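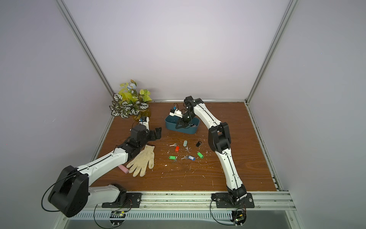
Table plants, small thread (1/9)

Today I write about plants for a table. Artificial ones, please don't be angry with me. I had real ones for years and I am still sorry for the fern.

2/9
The plant stands in the rear left corner of the table. I like a corner for this. The middle of a table is for work and for plates, and a plant there is moved every five minutes by somebody.

3/9
The leaves are yellow-green, and there are also striped ones, white and black. At the top is one pale blue flower. On a reddish-brown wood I find this blue very calm. With a red flower I would be tired after one hour.

4/9
The walls are pale, between lavender and grey. My friend Ankica Stan calls this colour "dentist". I disagree with her. Striped leaves need a quiet wall behind them, and a wallpaper with pattern would eat them.

5/9
Then the basket. It is plastic, dark teal, with a few things inside. I am for one basket on every table. All the small things live there, and when you must wipe the wood you lift one thing and not 40.

6/9
Teal and pale blue are not the same, I know. But they are cousins, so the basket and the flower look like they were chosen together. If your basket is orange, maybe look for a plant with an orange flower.

7/9
About dust, as I was asked this last time. In August I clean the leaves every week, in winter less. A soft brush for the striped leaves, a damp cloth for the others. No oil and no shine spray! I did it once with my Prillier plant and it collected every hair in the flat.

8/9
For the wood I use a cloth which is almost dry, and I go along the grain. The back edge by the wall I do with an old toothbrush, crumbs love this place.

9/9
Next time I will write about the height of the plant, I have measured my three and I have opinions. If you have a striped one also, please show me where you put it.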